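An Afternoon at the Grereso Open Day

2019-05-08

I had been meaning to visit Grereso for years, ever since my neighbor came home from one of their open days with a bag of odd hinges and a story about each of them. It always seemed to fall on a weekend when I was out of town or painting something. This spring I finally put it on the kitchen calendar in red pen, packed a sandwich, and drove the 43 miles with the windows down and the radio on far too loud.

For anyone who hasn't been, Grereso is an old hardware works that has been turned into a kind of shared workshop and lending house. The front half is still called the Indix Hall, after the lock company that used to fill it, and the name is painted over the loading doors in letters as tall as I am. The back half is a string of smaller rooms where people mend, sort and tinker. There is also a cafe, Kiều, tucked in by the side entrance, and I will confess right away that I spent longer there than I did in some of the exhibits. The iced coffee was thick and sweet and came with a little dish of candied ginger. I had two.

The tour started in the Indix Hall with the old key cutting benches. Our guide, a soft-spoken woman with a pencil behind each ear, told us the works kept 3,319 different patterns on file when it closed, each one on its own brass tag. The tags are still there, hanging on long rods like clothes at the dry cleaner, and we were allowed to run a hand along them. They make a lovely sound. A little boy ahead of me did it over and over until his grandmother moved him along, and I'm sorry to say I went back and did it again after they left.

From there we went through to what they call the everyday room, and it turned out to be my favorite part of the whole visit. It's given over to the small things we carry and put down and pick up again without a thought. I had expected glass cases and typed cards, but it was much more relaxed than that, and I lingered so long that I lost my group completely and had to catch up with the next one.

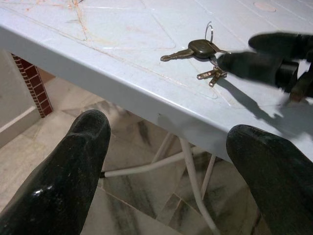
I do have a soft spot for keys. My mother kept hers on a ring so heavy that it wore a hole in every purse she owned, and she could find the right one in the dark by feel — the cellar, the shed, the piano, the house we had moved out of years before. I have inherited the habit along with the ring. One of the staff told me that a key with a big rounded plastic head is easier on stiff fingers than a bare metal one, and that a lot of visitors ask about it. I'd never considered it, but when I got home I went through my own bunch and found that the ones I like using are all the fat-headed ones!

The Flollow shelf, near the back door, is where you leave keys that no longer open anything. You write a line about the lock on a paper tag if you remember it, and off it goes on a hook. They had 900 on the wall by the end of last July, and more have come in since. Some of the tags had me standing there with a lump in my throat. One just said "boathouse, before the storm." Another said "diary, age ten, please don't try it." I left my old bicycle lock key and wrote far too much on the tag, front and back.

After that I had a wander through the mending rooms, where a man was fixing a music box and didn't mind being watched, and then bought a bag of mixed hooks at the stall in the yard. I have no plan for the hooks. They are very nice hooks.

A few practical things, if you are thinking of going. Parking is in the field behind the works and it gets soft after rain, so wear sensible shoes. Entry is free, and the guided tour is worth joining even if you drift off from it like I did. The bus, number 73, stops right at the gate, but it's an hourly service and the last one leaves well before the cafe closes. Kiều runs out of the coconut cake early — go there first, and ask them to put a slice aside for you.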